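Varkton Housing Cooperative
Minutes of the general meeting of residents
February 2019, common room, Building C

Present: residents of 31 apartments, the board, and the person from the management office of Drellar. The quorum was reached. The meeting was opened by the chair of the board. The secretary of the cooperative wrote these minutes.

1. Agenda and previous minutes

The agenda was accepted with one change: the point on the bicycle room was moved before the point on guest rooms, because several residents had to leave early. The minutes of the autumn meeting were read. A resident of Building A asked to correct the sentence about the side gate. It was written that the gate "will be repaired", but the meeting had decided only to ask for a price. The correction was accepted and the minutes were approved.

2. Heating and hot water

The management office reported on the winter so far. The boiler in Building B stopped two times in the night. Both times it was started again before the morning, but the residents of the top floor had cold radiators for several hours. The service firm changed one pump. The old pump is kept in the cellar until the question of the guarantee is closed.

Residents of the top floor said that the phone line for urgent problems is not always answered. The management office will check the list of calls and give an answer in writing. Until then residents can also write to the board, which reads its mail every evening.

It was discussed if the temperature in the stairways can be made lower. Opinions were different. Some residents find the stairways too warm, others said that the walls near the entrance door are already damp. It was decided to leave the temperature as it is until the end of the heating season and to speak about it again in the autumn.

3. Cleaning of stairways

The contract with Clurex ends in March. The board presented two offers, one from Clurex and one from Cárdenas, a smaller firm from the same district. Clurex asks 791 per month for all three buildings, with windows included two times in the year. Cárdenas is cheaper by 100 per month, but the windows are paid separately.

Discussion: Residents of Building A are satisfied with the cleaning. Residents of Building C said that the lowest stairs and the area behind the elevator are often forgotten. One resident reminded that the complaint book is almost empty, and that the firm cannot know about problems which are not written there. Another resident answered that the book hangs in Building A only. This is correct. A book will be placed in each building.

Vote: to continue with Clurex for one year, 22 votes. To change to Cárdenas, 7 votes. Two apartments did not vote. The contract will be continued, with a written list of the places which must be cleaned each week. The board prepares the list and shows it on the notice board before it is signed.

4. Laundry room

The fee for one wash was not changed for a long time, and the account of the laundry room is negative by 155. The board proposed a higher fee from the next month. After some discussion the meeting accepted the proposal with a large majority. The exact fee will be put on the door.

The reservation sheet was also discussed. It happens that a family takes the whole evening and then does not come. New rule: if the machine is not started 20 minutes after the reserved time, the next person may use it. The rule about Sunday morning stays the same -- no washing before nine.

The drying room has a smell of mold. The management office will look at the fan. Residents are asked to keep the small window open, also in winter, and to take their dry things out on the same day.

5. Bicycle room

There are 12 bicycles without a name label in the bicycle room. Labels can be taken from the box near the mail boxes. Bicycles which still have no label at the end of March will be moved to the cellar of Building B and kept there for six months. Nothing will be thrown away before this time is finished. A resident asked for a second rail on the left wall. The board will ask for the price.

Children's scooters may stay under the stairs in Building A, but not in front of the electrical cabinet.

6. Guest rooms

The two guest rooms on the ground floor of Building C were used often during the holidays, and there were some questions about the order in which reservations are accepted. The present rule was confirmed: the first written request has priority, and one apartment can reserve a maximum of five nights in a row. Requests by phone are not accepted.

A longer discussion was about the condition of the rooms when the guests leave. Clothes and bed linen have to be taken away by the host on the day of departure. The board does not want to be responsible for forgotten things.

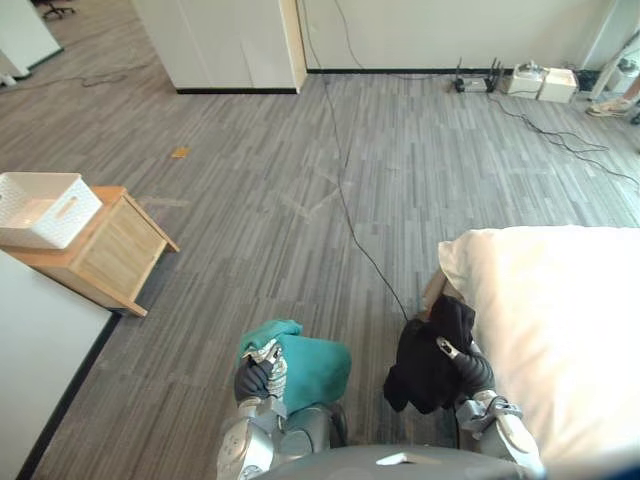
Garments and the bed with its cream-white cover.

It was decided that the host signs a short paper when he or she gets the key, and again when the key comes back. The deposit stays at the same amount. One resident proposed that the cooperative should buy new blankets for both rooms. The proposal was supported, but the money is not in the budget of this year, so it is moved to the next budget meeting.

7. Garden and yard

The hedge along the parking area will be cut before the birds begin to nest. The work will be done by the gardening group, and the tools are in the shed. The group asks for more people, also for people who can help only one hour. The date will be on the notice board.

The bench near the sandbox has a broken board. It is not to be used until it is repaired.

8. Other questions

a) The light in front of Building B goes off too early in the morning. The management office will change the timer.

b) A resident asked if packages can be left in the common room. The board is against it, because the room is not locked during the day. No vote was taken.

c) Residents who change their phone number are asked to inform the management office -- the list is old and in case of a water leak it is important.

The next meeting will be called by the board after the yearly accounts are checked. The invitation will come with the accounts, at least two weeks before.

The meeting was closed at 9:10 in the evening.

Minutes written by: the secretary
Checked by: the chair and two residents chosen by the meeting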